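그롤트스테드 공용 작업실 큰 테이블 이용 안내: 자주 묻는 질문

최종 수정 2025-08-12

큰 나무 테이블의 사용, 닦기, 테이프 표시, 전원, 정리에 관해 들어온 문의를 모았습니다. 예약과 요금은 예약 안내 페이지에 따로 있습니다. 여기에 없는 내용은 작업실 내선 92번으로 문의하십시오.

큰 테이블은 누구나 쓸 수 있나요?

작업실 이용 등록을 마친 분이면 쓸 수 있습니다. 예약한 시간이 우선이고, 예약이 없는 시간에는 먼저 온 분이 씁니다. 다른 분이 쓰는 중이면 남는 자리에 물건을 올려놓기 전에 먼저 물어봐 주십시오.

상판은 어떤 재질인가요?

월넛색 나무 상판입니다. 결이 가로로 나 있고, 닦을 때도 그 결을 따라 닦습니다. 물을 오래 두면 자국이 남고, 알코올이 든 세정제를 반복해서 쓰면 색이 옅어집니다. 젖은 컵이나 화분은 받침 없이 올리지 마십시오.

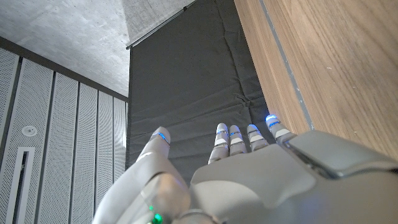

그롤트스테드 작업실, 나무 면 쪽

모서리에 물건을 기대어 놓아도 되나요?

안 됩니다. 상판 가장자리가 가장 먼저 상합니다. 공구 가방이나 금속 상자는 바닥에 내려놓고, 긴 자재는 벽 쪽에 세웁니다. 집게나 클램프를 물려야 할 때는 천이나 두꺼운 종이를 한 겹 끼우십시오. 클램프용 천은 입구 옆 서랍에 있습니다.

매일 어떻게 닦나요?

마른 휴지나 마른 천으로 먼지를 먼저 걷어냅니다. 그다음 물을 조금 묻힌 천으로 결을 따라 닦고, 다시 마른 천으로 한 번 더 닦습니다. 먼지를 걷지 않고 바로 물을 쓰면 가루가 결 사이로 들어가 나중에 빼기 어렵습니다. 순서만 지키면 특별한 세정제는 필요 없습니다.

세정제를 꼭 써야 할 만큼 더러워졌을 때는 비치된 에이투라(Eltora) 중성 세제를 물에 풀어 씁니다. 원액을 상판에 바로 붓지 마십시오. 천에 묻혀서 닦고, 거품이 남지 않을 때까지 물 천으로 걷어냅니다.

휴지와 천 중 어느 쪽이 낫나요?

용도가 다릅니다. 흘린 액체를 바로 빨아들일 때는 휴지가 빠릅니다. 구겨서 한 장을 덮어 두었다가 위에서 눌러 들어내면 번지지 않습니다. 옆으로 문지르면 자국이 넓어집니다. 상판 전체를 닦을 때는 천을 쓰십시오. 휴지로 넓은 면을 닦으면 보풀이 남고, 테이프 가장자리에 조각이 걸립니다.

휴지는 300매짜리 상자로 비치합니다. 다 쓰면 빈 상자를 접어서 종이 수거함에 넣고, 새 상자를 꺼내 두십시오. 창고에도 남은 것이 없으면 내선으로 알려 주시면 됩니다. 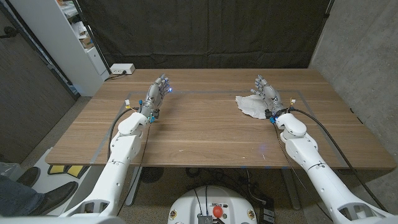
쓴 휴지를 상판에 두고 가는 경우가 잦습니다. 본인이 쓴 휴지는 자리를 뜨기 전에 치워 주십시오. 기름이나 도료가 묻은 것은 일반 휴지통 대신 뚜껑 달린 금속 통에 넣습니다. 물만 묻은 것은 일반 휴지통에 넣어도 됩니다.

회색 테이프로 표시한 네모는 무엇인가요?

작업 구역 표시입니다. 작업물은 되도록 네모 안에 두고, 바깥쪽은 자료나 필기구처럼 잠깐 올려두는 물건에 씁니다. 테이블 앞쪽으로 지나가는 분의 옷이나 가방에 작업물이 걸리는 일이 많아서 올해 2월에 정한 규칙입니다.

테이프를 떼거나 옮겨도 되나요?

임의로 떼지 마십시오. 구역의 크기를 바꿔야 하면 예약할 때 메모란에 적어 주시면 이용 전에 다시 붙여 둡니다. 본인이 추가로 붙인 테이프는 나갈 때 직접 떼야 합니다. 이때 위로 잡아당기지 말고 상판과 나란하게 천천히 당깁니다.

테이프를 뗀 자리에 끈적임이 남았어요.

미지근한 물을 적신 천을 잠시 올려두었다가 손끝으로 밀어 보십시오. 대부분은 이 정도로 떨어집니다. 남으면 주방용 식용유를 휴지에 아주 조금 묻혀 문지르고, 중성 세제를 푼 물로 기름기를 걷어냅니다. 칼, 금속 자, 수세미로 긁는 것은 금지입니다. 스티커 제거제도 쓰지 마십시오. 예전에 제거제를 쓴 자리는 결이 하얗게 일어나서 결국 갈아냈습니다.

테이프는 어떤 제품을 쓰면 되나요?

작업실에 있는 이투라(Iturra) 회색 테이프를 쓰십시오. 가져온 테이프를 쓸 때는 상판 아랫면에 조금 붙였다 떼어 보고 괜찮으면 씁니다. 포장용 투명 테이프와 양면테이프는 상판에 쓸 수 없습니다.

전원은 어디서 연결하나요?

테이블 뒤쪽 구석에 둔 흰색 멀티탭을 씁니다. 상판 위에 있으니 물기가 있는 작업은 멀티탭에서 떨어진 쪽에서 하십시오. 꽂혀 있는 플러그가 본인 것이 아니면 뽑지 말고, 자리가 모자라면 내선으로 문의합니다. 멀티탭에 다른 멀티탭을 이어 꽂는 것은 안 됩니다.

닦을 때는 멀티탭을 들어 옮기지 말고 마른 천으로 둘레만 닦습니다. 멀티탭 바로 옆에는 물 천을 쓰지 않습니다.

긴 전선은 어떻게 정리하나요?

상판을 가로지르는 전선은 가능한 한 한쪽으로 몰아 둡니다. 팽팽하게 당기지 말고 여유를 남기십시오. 바닥으로 늘어지는 선은 사람이 지나는 쪽을 피해 둡니다. 사용이 끝나면 본인 전선은 느슨하게 둥글게 감아 가져갑니다. 꺾어 접어서 묶으면 안쪽이 끊어집니다.

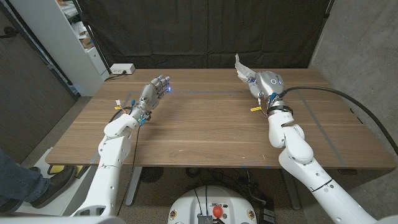

파테메 케르마니: 저는 전선을 먼저 걷고 나서 상판을 닦습니다. 반대로 했더니 선에 묻어 있던 먼지가 닦은 자리에 다시 떨어졌습니다. 안내문에도 순서를 적어 두면 좋겠습니다.

의견을 반영해 순서를 적습니다. 본인 물건을 내리고, 전선을 걷고, 마른 천, 물 천, 마른 천 순으로 닦습니다. 멀티탭 둘레는 맨 끝에 마른 천으로만 합니다.

테이블 뒤 검은 커튼은 열어도 되나요?

닫아 둔 상태로 쓰는 것이 기본입니다. 열어야 할 때는 천의 아래쪽을 잡아당기지 말고 윗부분 가까이를 잡고 밀어 주십시오. 검은 천이라 흰 먼지와 휴지 보풀이 잘 보입니다. 보풀은 옷솔이나 롤러로 떼어냅니다. 젖은 손으로 문지르면 얼룩이 생깁니다.

커튼에 테이프나 핀으로 종이를 붙이는 것은 안 됩니다. 게시할 것이 있으면 입구 게시판을 이용하십시오.

흰 선반의 상자와 종이를 써도 되나요?

상자에 이름이 적혀 있으면 쓰지 마십시오. 이름이 없는 것은 공용입니다. 꺼내 쓴 뒤에는 같은 칸에 되돌려 놓습니다. 종이를 상자 위에 높이 쌓으면 쏟아지니 눕혀서 낮게 둡니다. 선반 정리는 매달 한 번 하고, 그때까지 이름 없이 남은 개인 물건은 보관 상자로 옮깁니다. 보관 상자는 웨세니코(Wesenico) 상표가 붙은 큰 상자입니다.

정리에 시간이 얼마나 걸리나요?

예약 종료 전 20분을 정리 시간으로 잡아 두십시오. 예약 시간에 포함되어 있으므로 따로 추가되지 않습니다. 다음 예약자가 도착했는데 정리가 끝나지 않았다면 물건만 먼저 내리고 상판을 비워 주십시오. 늦어진 경우가 2회 쌓이면 다음 달 예약은 다른 분의 신청을 받은 뒤에 할 수 있습니다.
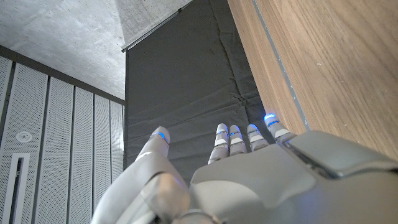
정리가 끝났는지 확인할 때는 허리를 낮춰 상판을 비스듬히 보십시오. 위에서 보면 안 보이던 물 자국과 손자국이 드러납니다. 테이프 선을 따라 가루가 모여 있으면 마른 붓으로 쓸어낸 다음 휴지로 집어냅니다. 붓은 클램프용 천과 같은 서랍에 있습니다.

패인 자국이나 흠집을 발견하면요?

직접 메우거나 사포질하지 마시고 위치를 적어 남겨 주십시오. 본인이 낸 흠집이라도 바로 알려 주시면 비용은 청구하지 않습니다. 작은 패임은 젖은 천으로 부풀려 고칠 수 있는데, 그대로 오래 두면 잘 올라오지 않습니다. 수리는 페리클리스 갈라니스가 맡고 있으며, 수리 중에는 그 부분에 쪽지를 붙여 둡니다.

뜨거운 것을 올려도 되나요?

냄비 받침을 깔아도 권하지 않습니다. 인두나 글루건을 쓸 때는 전용 받침대와 내열 매트를 함께 쓰십시오. 매트는 접수대에서 빌려 드립니다. 반납할 때 굳은 글루는 떼어 주십시오.

음식은요?

뚜껑 있는 음료만 됩니다. 식사는 휴게실에서 합니다.

왁스나 오일은 언제 바르나요?

이용자가 바를 일은 없습니다. 작업실에서 일정을 잡아 바르고, 그날은 큰 테이블 예약을 받지 않습니다. 바른 다음 날에는 종이를 오래 올려두지 마십시오. 기름이 배어날 수 있습니다.

잊고 간 물건은 어디서 찾나요?

접수대에 먼저 물어보고, 없으면 선반 아래 보관 상자를 확인하십시오. 상판에 남은 나사나 부품은 작은 봉투에 담고 발견한 날짜를 적어 둡니다. 쓰던 휴지와 자투리 테이프는 보관하지 않고 버립니다.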